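Home Reports Coursework Contact

Does a darker wall make a warmer room? A student project report from Wanduddale

4 min read

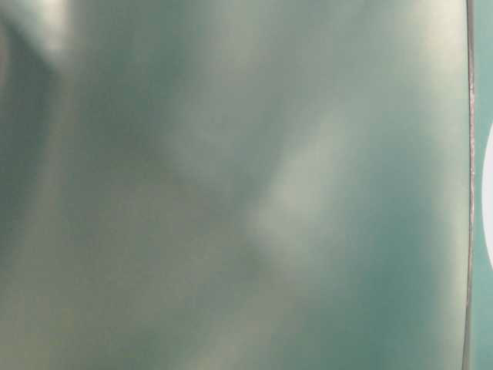
Fig. 1. Glossy surface in muted teal and grey-green, showing how far reflections shift the tone.

The question came from a leaflet by Frandsen, a paint shop in town, which says that deep colours "hold the warmth" and can cut a heating bill. I didn't believe it when I read it and I mostly don't believe it now, but I wanted to see whether a cheap test would show anything at all.

I used two box rooms on the same landing. Both face north, and both have the same make of heater, a Trumer set to its middle mark. One was painted dark green and the other was left off-white. I logged the air temperature every ten minutes through February until I had 600 readings from each room.

The first problem is that the rooms are not twins. The green room shares a wall with the bathroom, so it gets heat from the pipes every morning. If I had stopped after the first few days I would have written that the leaflet was right, as the green room was ahead at breakfast time on all of them. After 9 am the gap shrank to almost nothing. By late evening the off-white room was sometimes the warmer one.

I then asked 64 people from my year to stand in each room and say which felt warmer. Most picked green. I don't think this tells us much about heat. They could see the walls, several had heard what the project was for, and I always sent them into the off-white room first. A fairer test would have used blindfolds and a changed order, and I ran out of time for both.

Gloss was another muddle. The Stustico tin I bought had a shine to it and the off-white was matt, so colour was never the only thing that differed. Under a lamp the same glossy coat can look pale in one patch and deep in another, which makes "dark" a slippery word to build a sales claim on.

My result is that I found no steady difference that the pipes don't explain. Even 1,000 more readings in the same two rooms would have the same fault. Anyone repeating this should swap the paint over halfway through and leave the heaters where they are.

Last updated: February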